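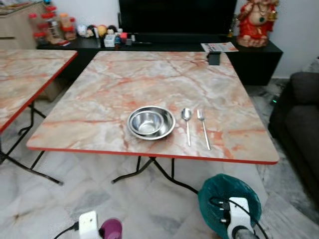
**Thin edge trim lifting on a folding table, and how to stop the legs sliding**

Posted in Home & Furniture by gustside_renter

I have 2 square folding tables with a marble-patterned top, pinkish gray with rusty veins, and a thin red trim around the edge. The legs are black tube and cross underneath. We eat at one of them in the living room and pull the second one over when family comes. The rest of the time they stay up near the TV cabinet and collect mail.

Two problems. First, the red trim on one of them has started to come away at a back corner, enough to get a fingernail under. I pushed it back in with my thumb and it was out again by the next meal. I don't know if it is glued or if it sits in a groove. Second, the feet slide on my floor when somebody leans on the table, and the top drops a little on one side when that happens.

I would also like to know what is safe to wipe the top with. We use stainless bowls and cutlery and there are faint gray marks near the front where the bowls get pushed around. Dish soap takes off the food but leaves the marks.

I paid 1377 for the pair at a shop in Nelport and they don't carry them anymore, so I would like to keep them going.

**stornuvley_fixit**

Pull gently on the loose end of the trim and look at the back of it. If there is a rib or a barb running along the middle, it is the kind that pushes into a slot. If the back is flat, it was glued.

For the slot kind, clean the crumbs out of the slot with a toothpick. Warm the loose section with a hair dryer on low until it bends easily, run a thin line of flexible contact adhesive into the slot, and tap the trim back in with a rubber mallet or the heel of a shoe. Hold it with masking tape overnight.

For the flat kind, scrape the old glue off both sides, wipe with rubbing alcohol, let it dry, then put contact adhesive on both surfaces. Wait until it feels tacky before you press them together. Tape it every couple of inches. Don't use super glue. It dries hard and cracks the first time you bump the table on a door frame.

Do the repair with the table folded and standing on its side if you can. It is much easier to get at the corner.

The marks are probably metal rubbed off the bowls. Baking soda and water on a soft cloth, light pressure, then rinse. Try it on the underside lip or a back corner first in case it dulls the finish. Skip the green scouring pads.

**Cardoso_Street**

just get a tablecloth

**tubeleg**

On the sliding. Check the feet before you buy anything. Most of these have plastic caps and they wear through on one side, so you end up with bare tube on the floor, and that will scratch as well as slide. Measure the outside of the tube and get rubber caps in that size from a hardware store. Mine were 5 for a pack, which annoyed me because I needed 8.

If the caps are fine, look at where the legs cross. There should be a bolt or rivet there. A bolt you can tighten, but leave it loose enough that the legs still fold. A rivet that has gone sloppy can be drilled out and replaced with a bolt and a lock nut.

Also see if there is a catch under the top that holds the legs open. On my table the catch was bent and the legs could creep outward with any weight on them. I bent it back with pliers and it has held since April.

**gustside_renter**

Thanks. The trim has a rib on the back, so it is the slot kind. Two of the foot caps are worn through. I will get caps and adhesive on the same trip. I haven't looked at the catch yet.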